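Zunelstead Bench Notes
April, 7:40 p.m. | Posted by @zunelsteadbench

We use cookies to remember your reading settings. Accept | Manage

1/
Thread on choosing tops for shared worktables. We replaced the lot at the Briggs Street rooms this spring and I kept notes. Scope is dry bench work only: assembly, sorting, paper, light hand tools. No wet lab, no food, no welding.

2/
Start with height, before material. Fixed legs at one height suit a narrow band of people. We measured to the top surface, shoes on, mats down. If you add a mat later, the table gets shorter by the thickness of the mat, and you will hear about it within a week.

3/
Budget was 2,256 dollars for tops only. Legs and frames were kept. Reusing frames saved money and cost time: the old hole patterns did not match the new tops, so every hole had to be laid out again. We made one drilling template and used it for all of them. Make the template out of something that won't stretch. The paper one was off by the third table.

4/
Color. The old tops were dark brown. Dark tops hide stains, and they also hide screws, washers, pencil leads and black cable ties. White reverses that. Dropped hardware is found sooner and dirt shows at once. For general use I would pick white again. For close work with white or clear parts, put a dark mat on it.

5/
Glare is the cost of white. A glossy white top under an overhead tube gives a bright stripe exactly where people look. Ask for a matte or satin sample and put it under your own lights, at the angle you sit. The showroom at Planonov has soft side lighting and everything looks good there.

6/
Edges. There are three common choices: square, rounded over, and raised. Square is cheapest and bruises forearms. Rounded is kind to sleeves and lets pencils roll off. A slightly raised edge stops small parts at the far side of the table, where they are hardest to pick up off the floor.
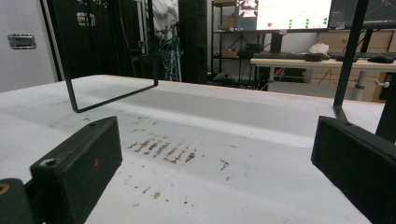 7/
Raised edges have two drawbacks. Dust packs into the inside corner and has to be brushed out, since a cloth rides over it. A straightedge or cutting mat wider than the table will not lie flat either. If you cut long stock, have one table with a plain edge all around and label it.

8/
Flatness. Lay a long straightedge across the top in both directions and on both diagonals, then look for light under it. Do this after the top is screwed to the frame. A flat top on a twisted frame becomes a twisted top. We shimmed two frames with washers and that was enough. Don't tighten the center screws first - work from one corner around, leave everything finger tight, then go around again.

9/
Screws: 144 bought, one box, all the same length. Buy one length only. Mixed lengths end with a long one coming through the surface. Put a tape flag on the drill bit as a depth stop and replace the flag when it starts to slide.

10/
Cleaning. We tested Uketitz spray, dish soap in warm water, and rubbing alcohol, each on an offcut. Marks were ballpoint, permanent marker, graphite and coffee.

Soap took the graphite and the coffee.
Alcohol took both inks, with a faint shadow left from the marker.
Uketitz took the ballpoint and left a film that needed a second wipe.

All marks sat for 40 minutes before wiping. A marker line left over a weekend is a different test and I have not run it. Try any solvent on the underside first. Some finishes go dull.

11/
Things I would change. I would order one spare top from the same batch, as whites from different batches do not match. I would also put the power strips under the near edge instead of the back, so cords don't cross the work. And I would seal the drilled holes before fitting, which we skipped on the first few.

Reply to a few messages about leg levelers: yes, fit them, even on a new floor. Ours are the plain threaded kind. Level the table along its length, then across, then lock the nuts. Check again after a month of use, when the feet have settled.

Someone also asked for the drilling template. It only fits our frames, so there's no point in posting it. The hole spacing on yours is almost certainly different.

Contact: use the form on our profile page | © Zunelstead Bench Notes | Back to top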